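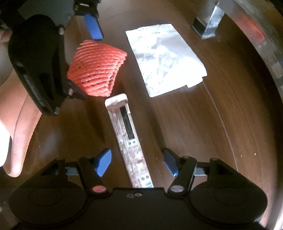

Home | Gallery | People | Shifts | Contact

Filed under: Working Life, Machines and Us

The Bench at Stirgate

Stirgate packs small orders for other people. For most of our history the equipment list was a table, a tape gun and whoever was on shift. Last spring the owners signed up for Breltance, a project meant to end with a robot arm doing the dull part of the packing. Step one, we learned, was for us to do the dull part with robot hands.

So this is a gallery of work, more or less. The jobs are the same as ever – pick it up, move it, put it down – except that we do them with grippers on the ends of our arms, at a speed my grandmother would have found relaxing.

On the table

The long white strip with the dark window in it, lying between the blue pads, is a fair sample of what we get asked to handle. Flat things are the worst. Fingernails turn out to be a wonderful piece of engineering, and the grippers didn't come with any.

The crumpled sheet further up has its own following. Anything shiny and wrinkled folds differently each time you touch it, which the Breltance people call "useful variation." We had another name for it when it was just packing.

The red-orange mesh piece is popular with new starters. It has ridges, and ridges give you something to argue with.

The quota

Each of us does 50 repeats of a task before swapping to another one. The first target was 1000 for the whole bench, and there was cake. Then the target became 3000, and there was an email.

Golnar Fallahi reached her share first and has been unbearable, though she did teach the rest of us to come in low and let the pads close slowly. Before this she trained new packers. She still does, in a way, only now the trainee never goes to lunch and never asks where the bathroom is.

Shahab Kordestani went the other way. He was our fastest packer by a mile, and being fast counts against you here. His early recordings were sent back with the note "please move like a calm person." He has kept the note. He is now a calm person from nine until noon, and we get the old Shahab back in the afternoon.

What changed

The schedule, first. Gripper work runs in the mornings, ordinary orders after lunch, and the rush jobs for Kinyua go to whoever has both hands to themselves. We asked for an extra break and got it, mostly on the strength of Golnar's wrists.

The talk changed too. People used to complain about the orders. These days they'll discuss the right angle for picking up a bit of packaging, at length, over soup. I've done it myself.

And yes, we've all asked the question. The answer from upstairs is that the arm will take the night orders, about 400 a week, which none of us wanted anyway, and that day shifts stay as they are through the Grillard contract. We have that in writing. Shahab asked for it in writing, calmly.

More from the bench when there's more to show.

Last updated: June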